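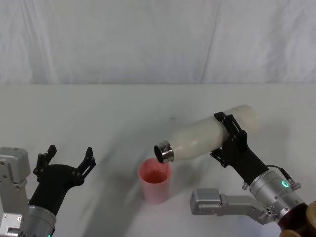

Moving the pantry, part whatever

Third apartment in four years and I still have not learned how to pack a kitchen. Wrote most of this standing up at the counter so excuse the mess.

We got the keys to the place on Sedutia Street in November. Nice light, good oven, closet of a pantry. And I mean closet. One deep shelf, one shallow shelf, then a pipe. The old place had a whole wall, which I filled, because I am a person who fills walls. So this month has been about getting rid of stuff, and eating stuff, mostly eating.

Things I found at the back:

Four kinds of lentils, all open. Two bags of the same rice. A jar of something Glenys Doolan gave me when she moved to Nargate, label gone. Smelled like cloves. Tossed it, sorry Glenys. Vinegar, so much vinegar. I buy it every time a recipe wants a spoonful and I'm already at the store and can't remember.

So the rule now is nothing new until the lentils are gone. Soup on repeat. Onion, carrot, the red lentils, cumin, a squeeze of lemon at the end if there's a lemon. Demetrius Park sent me his mom's version with tamarind and I've made it twice and it's better than mine. Much better. Won't post it, it's hers, but go ask him.

Also decanting. I was against it for years, thought it was for people with matching kitchens. But half my bags were split and there were moths in the last place (never again) so fine. Jars. I got most of mine at the thrift store next to the Agudelo bakery, and paid too much for the last few at the fancy hardware place because I ran out and got impatient. Lids all different. Don't care. Masking tape and a marker, name and month, done. I do NOT peel the old tape off first, I just stick it on top, so some of them are getting thick.

Oils are the part I still haven't figured out. They go off faster than I think and teh shelf is right by the stove. Noeline McPhee keeps hers in the fridge, even the olive, and just lets it sit out a bit before dinner. Tried it. Forgot to take it out every single time. Back in the cupboard now, smaller bottles.

What else. The spice drawer. Got it down from two drawers to one by being mean about it. If I couldn't smell it with my nose right in there, out. Goodbye marjoram. Kept the bad paprika for some reason.

Flour is still in the hall closet with the coats. Working on that. Soledad says a bin on wheels under the table, and she may be right but the table legs are in a stupid place and I havent measured.

Ok soup's catching on the bottom, got to go. If anyone has a use for a LOT of rice vinegar, comments are open.

Print this post
E-mail this to a friend

Contact | Copyright, all posts and recipes | Back to top

Recent posts
The Sistberg oven, a goodbye
Moths (again)
Bread I made while waiting for the landlord
What to do with half a cabbage
Boxes, boxes, boxes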